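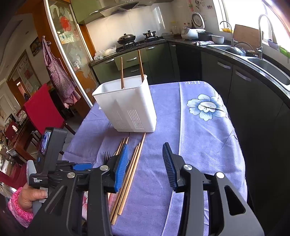 Chopsticks

Eight hundred and something by lunch. The count in the system resets when you power down so I keep my own tally, on the back of an envelope from the gas company. Sticks into the holder, one at a time. Close, lift, carry, tip, drop, open. Then the other way, holder to table. That is the job.

Pelis pays by the accepted episode. Accepted is the word that matters. An episode is one pick and one place, start button to stop button, and if you bump the holder or breathe on it or whatever it is they don't like, it comes back red the next morning with a code. Code 3 means hesitation. I got a lot of Code 3 the first week.

My sister found the ad. She thought it was a survey thing. Work from your own kitchen, equipment provided, and then a box came from Ellden with the gripper in foam and a booklet and a return label already filled out, like they expected me to quit.

I didn't quit. I had the hours. After the cannery closed I had nothing but hours.

So. Episode.

Thumb on the button. Come down over the bundle, jaws open. The trick is to go for a stick that's a little apart from the others, but you can't always go for that one, the booklet says variety. Vary your approach. Vary your speed within the comfortable range. So sometimes I go right into the middle of the pile and get two, and shake one off, and that's a fail, but they want the fails too as long as you mark them. Lower rate for those. Half.

My mother watched from the red chair most afternoons. She has opinions on chopsticks.

"You hold it like a crab," she said.

"It's a machine, Ma. It's supposed to be like a crab."

"Then why do they need you?"

I told her what the trainer at Pruitt told us on the call. They take what my hand does, and thousands of other hands, and it goes in one big heap and the arm learns from the heap. She thought about that.

"So it will hold it like you."

"Sort of. Like everybody."

"Everybody holds it wrong," she said, and went off to check the rice.

The thing is she was bothered. I could tell all through supper. She kept looking at my fingers. I was fifty-one years old and she reached over and moved my thumb, the way she did when I was four, pushed it down along the stick and tapped the knuckle. There. Like that. I said Ma, the gripper doesn't have a thumb. She said that was no excuse.

The week went on. Rain, then heat. The cloth kept sliding so I clipped it underneath with binder clips. I learned you have to clear your head or your wrist does something strange - a little hitch right before the close. I didn't feel it. But they could see it, somewhere in Nuris where the reviewing gets done, some person at a desk or maybe not a person, and back it came. Hesitation. I'd lie in bed and close my hand on nothing, open, close, trying to feel where the hitch was.

It was the lift, I decided. I was afraid of dropping it. Not for any reason. It's a chopstick. But when I was small you did not drop a chopstick at that table, it was bad luck, my father would go quiet, and you'd get up and wash it and come back and sit down and no one would talk for a minute. And you never stood them up in the rice. Standing up straight like that is for the dead. Into the holder is fine, the holder is only for draining, everybody knows that. Still, two thousand times a week I was standing them up. I did think about it. I thought about him more that summer than I had in years.

I never told my mother that part. She already knew I guess.

By the third week I was quick. 922 accepted, best I ever did. I had a rhythm and the radio going low, and I'd stopped looking at the screen at all, just the tips, just the little gap between the blue pads. I bought us a good fish with the first deposit. She said it was overcooked, I had cooked it.

Then the email. Dated 28 August 2023, which was a Monday, I remember becuase the bins were out. Dear Contributor. The utensil collection was ending early, they had reached their target. Please finish any open batch and send the kit back to Ellden within ten days. There was a link to my totals. 2531 accepted, all in. The rest it listed by code, a long column, and I scrolled down it standing at the sink.

I had nearly 828 marked as fails. Well - I had more than that, that was only what they kept.

"Finished?" my mother said.

"Finished. There's a batch open. I've got maybe twenty left to do."

She got up out of the chair. It takes her a while. She came round the table with one hand on the edge of it and stopped next to me and held the other one out, palm up.

"Ma, no. It's my login."

"Does it ask whose hand?"

I looked at the booklet. It did ask, in fact, page 3, the contributor shall be the sole operator. I put the booklet under the newspaper.

I showed her the grip. It's heavy for her, the whole front end wants to dip, so I held her by the elbow, which is probably another code. I pressed the button. She went in over the bundle much too slow and hung there. I could practically see the thing turning red. She was choosing. She went past four or five perfectly good ones and closed on one way at the back, thicker end first, and brought it up, and it didn't swing at all. I don't know how she did that. Mine always swung. She carried it over and lowered it in and opened the jaws after it had touched the bottom, not before, and there was no click. Mine always clicked.

"Again," she said.

We did all of them. Took the better part of an hour. She would rest between, and I'd stop the recording and we'd wait, and the radio would be talking about the highway, and then she'd nod. On the last one she said something under her breath, in the old language, just two words. It's what she says when she sets the table for New Year's. There's no good way to say it in English. Eat slowly is close.

The booklet says no talking during an episode. I left it in.

I uploaded the batch that night and packed the kit in its foam and walked it down to the drop-off in the morning. Then I waited on the results, which was dumb, the money was nothing, six or seven dollars. But I checked. I checked before coffee.

It came back on the Thursday. I figured all red. She'd hung over that pile for ages every single time, if anything was hesitation that was hesitation.

All green. Every one. No codes, no comment, just the row of them.

I read it out to her and she didn't look up from the beans she was doing.

"Of course," she said.

In December my cousin's boy sent a video, some trade show, one of those long white arms at a counter laying out a place setting for people with their phones up. He thought I'd like to see it. No idea whose arm or what it learned from. Could be a different company altogether, there must be fifty of them doing this. Bowl, spoon, little dish. Then it went to the chopsticks and it stopped over them. Just stopped, a couple of seconds, and somebody in the crowd laughed and said it froze.

Then it took one from the back.

I played it for my mother on the phone, held it up close to her so she could see. She watched the arm bring it over and put it down. She asked me to play it again. She had me play it a third time, and she leaned in with her glasses pushed up.

"Thumb's still wrong," she said.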